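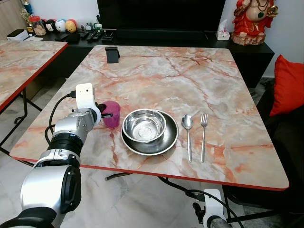
Was ist Portulak?

Portulak (Portulaca oleracea) ist eine einjährige, sukkulente Pflanze, deren Blätter und Stängel roh oder gegart gegessen werden; in vielen Gärten gilt sie als Unkraut.

Verwendung
Die Blätter schmecken säuerlich und leicht salzig. Sie kommen in Salate, Suppen und Joghurtspeisen, die Knospen werden gelegentlich wie Kapern eingelegt.

Gesundheitliche Bewertung
Portulak wird gern als »Superfood« verkauft. Der Begriff ist lebensmittelrechtlich nicht definiert. Die Pflanze enthält zwar Alpha-Linolensäure, doch 100 Gramm Blätter liefern davon nur wenig — mit einem Löffel Leinöl hält das kaum mit. Hinzu kommt ein hoher Gehalt an Oxalsäure, den die Werbung meist verschweigt. Der Autor Edgars Lapiņa zählte in einem Ratgeber 42 angebliche Heilwirkungen auf, Belege nannte er für 2.

Siehe auch: Winterportulak (nicht näher verwandt)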